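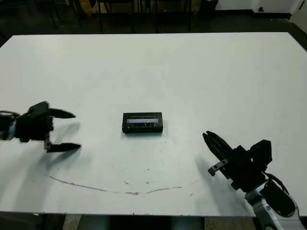

Going by the margin note from Dhillon, the 158 episodes we sent over all look like the same person on the same afternoon, and could we please be messier about where the boxes go. Fair. I read that with my coat still on and got a bit huffy, then I opened the batch in Jilleo and scrubbed through it and yes, okay, they have a point. Nearly every start pose sits in a patch you could cover with a dinner plate.

2023-11-07, Clurnow, box task, me driving

So today was all about start poses. I made a little spinner out of a paper plate (very high tech) with angles marked on it, and between episodes I spun it and laid the box down at whatever it gave me. Position I took from a random list I printed out, near/far and left/middle/right. It's slower than just plonking the thing down, but I think my hand has opinions about where a box belongs and I wanted my hand out of it.

What bugs me more than the poses is the habits. When I drive both arms I always go in with the left first, every single time, and the right just sort of hovers there being polite. If the policy learns from that it'll learn that the right arm is for waiting. I switched off as best I could: left leads for a block of 20, right leads for a block of 20, then a block where I let myself do whatever felt natural, tagged separately so we can throw it out if it's junk. The right-leads blocks are ugly! I overshoot, I come back, I stop and think. I kept those in. We argued about this back in June, and I was on the side of trimming every pause, and I've changed my mind. Pauses of a second or so stay. Long ones where I'm scratching my nose get cut.

Two-box episodes, notes while I still remember them:

- Put the boxes down separately from the list, no peeking at where the first one went. If they land on top of each other, spin again.
- Say which box is the target in the prompt line, before moving anything. I forgot on three of them and had to go back and fill it in from the video, which is exactly how wrong labels get born.
- The arm that isn't doing the job still gets driven a little. Small moves, no posing.
- Leave the other box alone! If it gets bumped, keep the episode and tag it "bump".
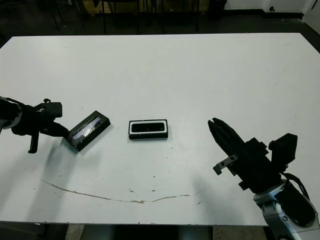
The tag list is getting long, though. "Bump", "slow", "regrasp", "wrong side first", and somebody (me, in September brain) added "weird", which tells you nothing at all. I'd like to cut it down before the next batch goes to Trularcombe for training. My vote is to keep bump and regrasp, turn slow into an actual number we compute from the timestamps, and go through everything marked weird by hand with a cup of coffee. If you used weird for something specific, write it in below, please, I can't read your mind and I can barely read mine.

Shiny tops: I still don't love them. From the head view a reflection slides across the box as it turns, and I keep wondering if the model is going to latch onto the glare and ignore the edges. I could matte them down with tape, but then we're training on boxes that don't exist anywhere else. Leaving them shiny for now. If somebody has an hour, try the same poses with one of the big lights off and see if the Trularcombe predictions wobble.

Same question about the table, sort of. The marks on the near side are in every episode we own. Could be the policy is using them as a map. I've been meaning to lay a plain sheet over the whole thing for one session and compare, and I keep not doing it.

Running total is 406 kept, counting the old ones Dhillon complained about. I'm not deleting those, they're fine as examples, there's just too many of one flavor. Maybe we sample them down at training time and leave the raw set as it is? I put that to Dhillon in my reply and asked how many start poses they'd call enough. No answer yet.

Small stuff:

- My grip on the right controller goes lazy after a long block and the fingers start closing before I mean them to. Breaks between blocks, real ones, stand up.
- Jilleo loses the prompt line if you hit save twice. Save once and wait for the little tick.
- Plate spinner lives in the top drawer with the tape. It's not trash, it has science on it.

Next time: far row first, I skimped on it today and it's awkward to reach, so I know I'll skimp on it again if it's left for the end. Then two blocks of right leads, and somebody other than me on the controllers for at least one of them.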